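Open lab day at Iltau: an afternoon in the simulator

Search this site
Search posts
Go

I got back from Cotdale with sore feet and four pages of notes, nearly all of them about software, so this one is for the readers who write in asking what happens between "the arm should pick that up" and the arm picking that up. Everyone else, the trains post will be along soon!

Iltau opened its robotics floor to visitors on May 19, 2021, in small groups, with 40 places for the whole day. I had signed up back in December when the date was still a maybe. The morning was talks. The afternoon was what I came for: a long session at the workstations with Zein, their planning and control package, running against a simulated cell.

I should say how much they do in simulation, because I had underestimated it badly. A new behavior runs 300 times in there before anyone asks for time on the hardware, with the lighting and the starting positions shuffled a little each time. The people at the keyboards talk about the simulated table as if it were down the hall. After an hour I was doing it too.

The cell they had up was a small parts job. There's a round gray basin with a post in the middle and a white divider bar running out toward the rim, a blue tray just beyond it, and little orange-brown cylinders to handle. Two arms share the table. It sounds easy until you look at where a cylinder can end up.

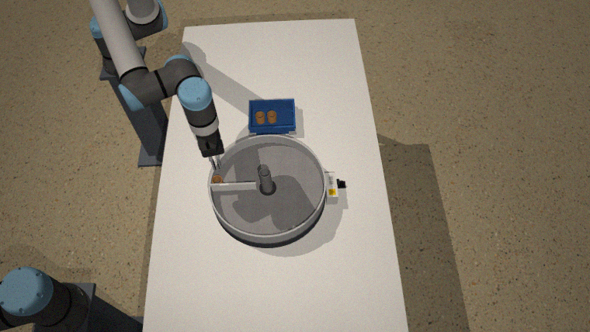

Getting in next to the bar

A cylinder out in the open can be gripped from nearly any direction. One sitting against the divider and close to the rim is another matter, because the fingers need room on both sides and the bar and the rim have already taken some of it. Zein deals with this by scoring grasps before it plans any motion. It proposes 80 candidate hand poses for the part, throws out every one where a finger would overlap the bar, the rim or the basin floor, and ranks what's left by clearance. Only then does it ask whether the arm can reach the winner.

I asked why not plan first and check later, and got a very patient answer about wasted time. A path is expensive to compute and a bad grasp is cheap to reject, so you do the cheap thing first. They switched the order around for us on one workstation so we could watch the planner churn away on poses that were never going to work. I loved this. I could have stayed at that desk until closing.

The other thing I wrote down in capitals was HOVER. The approach is split in two, a free move to a point over the part and then a straight line down. The free move can curve however it likes, while the last bit is slow and follows the axis of the fingers. Between the two the program takes a fresh pose estimate, and if the part isn't where it was, the straight line gets redrawn. You can step through it one tick at a time with the arrow keys, which they let us do, and there was a polite line for the chair.
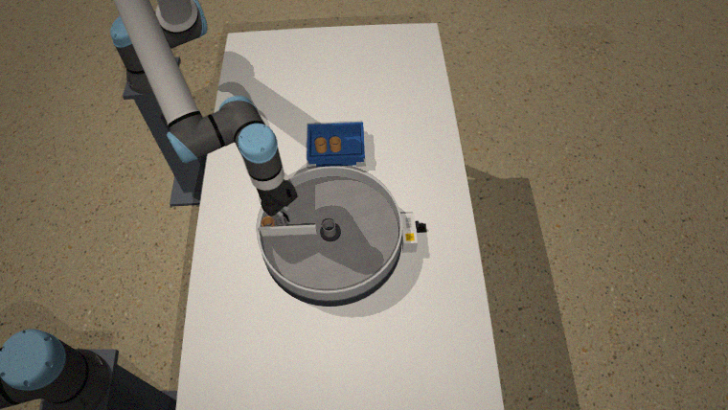
Gripper over the part by the divider bar, with two more cylinders in the blue box.

Then perception, which was the part I understood least and enjoyed most. The overhead view is good for the big question of which object is where. It's weaker close in, where the arm itself starts to cover the thing it is going for. So there is a view from the hand as well, and Zein blends the two estimates, leaning on the hand view more and more as the distance shrinks.

What surprised me is how much of the hand view is of no use at all. Turn the wrist away from the table and you get speckled floor, the two fingers and a lot of shadow. The arm throws a big jointed shadow with a hand shape on the end of it, and an early version of the detector was happy to report that as an obstacle and freeze. The fix was to feed it plenty of views with nothing in them to pick up, shadows included, until it learned to say "no part here" and carry on. I'd never thought of an empty gripper over bare floor as useful training material, and now I can't stop thinking about it.

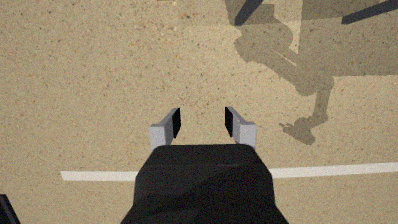 Nivmont wrote to me after I posted a few notes on the forum, saying that shadows had cost them weeks on their own setup and that rendering the same view with the light moved was what finally got them past it. They also warned that a detector can get too comfortable with saying no, so it pays to track missed parts separately from false alarms and look at both numbers before changing anything.

I wish I'd had that in my pocket on the day, as I'd have asked Iltau how they balance the two. Next time.

A few practical bits. The afternoon session lasts 60 minutes on paper and ran well over. Sit near the left-hand workstations if you want to try the stepping tool, since the ones by the door only had the log viewer. The log viewer is good too - every rejected grasp is listed with the reason next to it, in plain words - but it's a lot of scrolling. Bring a sweater, the floor is kept cold. Coffee is downstairs and closes before the last group gets out.

I've already put my name on the list for the next one.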